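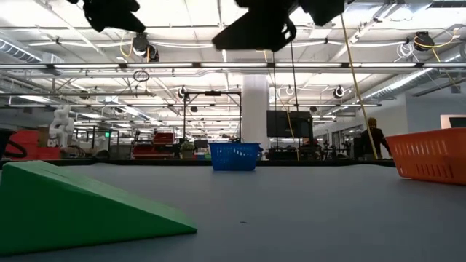
Gripper parts over the table at the Nurkutero workshop, with a green wedge and two baskets.

Grip creep (robotics)

Grip creep is a fault in which a robot's fingers slowly open while the controller still thinks they're shut. I've been chasing it for 8 months now, so forgive me if this entry gets a bit personal!

The name comes from Laimutė Vaher, who spotted it on a Plotero arm in July. The arm had done 345 lifts without trouble, then let go of a basket halfway over the table (I jumped, she didn't). The log said "closed" the whole time – maddening.

We blamed the software first, and I lost 2 weeks to that. The real culprit was a worn coupling behind the finger, which slipped a hair with every lift while the sensor on the motor side noticed nothing at all.

The usual cure is a second sensor on the finger itself. Keep your hands out from under a raised load too, whatever the screen tells you.

Comments

Indrek Mets: Same thing on our Mockus unit, only after 20 lifts. Which coupling was it?

brornex_fan: Does heat make it worse?

Contact | © Nurkutero | Back to top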